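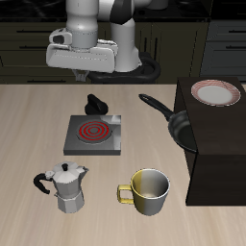 Lustier Guest Cabin Hand Wash and Lotion Set

3 min read

The Lustier set is made by Kamer for charter yachts and small hotels. It holds one hand wash and one hand lotion, both in refillable pump bottles with a locking collar. The collar turns a quarter to the left to close the pump, so the bottles can stay out in light seas. For rough passages, stow them upright.

Scent

The standard scent is fig leaf and cedar. It is mild and fades within the hour. An unscented version comes at the same price. We had a lemon version until September and have a few left, so ask if you want it.

Sizes and refills

Bottles hold 8 fl oz. Refill pouches fill each bottle three times and pack flat in a locker. The wash and the lotion use different pouch caps, and the caps will not fit the wrong bottle.

Use on board

The wash is low foaming and suits gray water tanks. Wipe lotion off teak and stone soon after a spill, as it can leave a mark on unsealed surfaces. Rinse the pumps in warm water at each refill.

Ordering

Sets are sold by the case of seven. Orders in by 3 p.m. ship the same day. Bottle labels can be printed with the yacht's name, and Joanne Dunmore in our supply office will send a proof before printing. Printed labels cannot be returned. Unopened plain cases can be, within a month of delivery.

Item no. 1085-L

Contact us | Shipping and returns | © Kamer Yacht Supply | Back to top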